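Gremlow Home Notes
@gremlowhome

1/ Spent part of February sorting out one table. It holds a white bin and a table lamp and not much else, and it took longer than I planned. A few posts on what I learned, in case you have a table like this too.

2/ The bin came from the Tusdale secondhand shop. It was 18 dollars. I went in for a mail tray and they didn't have one I liked. The bin was on the bottom shelf with a stack of flowerpots.

3/ It's long and boxy, with ends that curve up high and a low edge between them. The low part is what sold me. You can reach in from the front without knocking anything over. 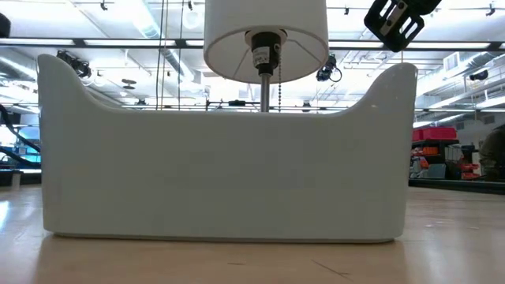 4/ First thing I did at home was measure it. It's 25 inches from end to end, so it won't go on a normal bookshelf. Measure your shelf before you go shopping. I keep a tape measure in my bag now.

5/ Glossy white shows every fingerprint. Dish soap, warm water, soft cloth, then a dry cloth. I tried a spray cleaner once and it left streaks I had to wash off anyway.

6/ The tabletop has a few scuffs and a thin scratch. I'm leaving them alone for now. I used to refinish everything the minute it got a mark and I don't have the time anymore.

7/ Lift the bin when you move it. Don't slide it. I put 2 strips of thin felt under the last one I owned and they were fine for a year, then they collected grit and had to come off.

8/ The lamp. White drum shade, metal stem, pull chain. I like a pull chain on a table lamp - you can find it in the dark. Keep it where you can get hold of it without leaning over whatever is in front.

9/ Bulb for this one is 700 lumens. I had a brighter one in before and it was too much for reading mail. If you're buying, check the label on the socket for the maximum wattage and stay under it.

10/ Dusting a drum shade: lint roller on the outside, dry paintbrush on the inside and along the wires. Unplug it first. Do the shade before you wipe the table or you'll be wiping twice.

11/ Lamp goes behind the bin. I tried it on the left for a week and kept catching it with my elbow. With the bin in front, the cord is mostly out of the way too - a thick black cord is hard to hide on a light table.
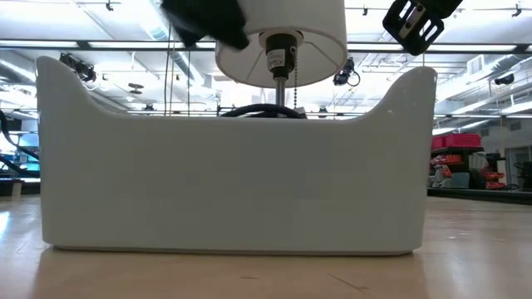 12/ What goes in the bin: mail I haven't opened, the Dedolero catalog, library books, gloves. What doesn't: keys. They go on a hook by the door. I lost a set under the catalogs for most of an afternoon.

13/ I empty it once a week. Bills go to the desk, flyers go in the recycling, books go back in my bag.

14/ Somebody asked about the Zwane baskets from my last thread. Still using them, both in the hall closet, holding scarves and dog towels. They're lighter than this bin but the lids are a pain.

15/ Next up is the closet shelf over those baskets. I have the brackets and still need to buy the board.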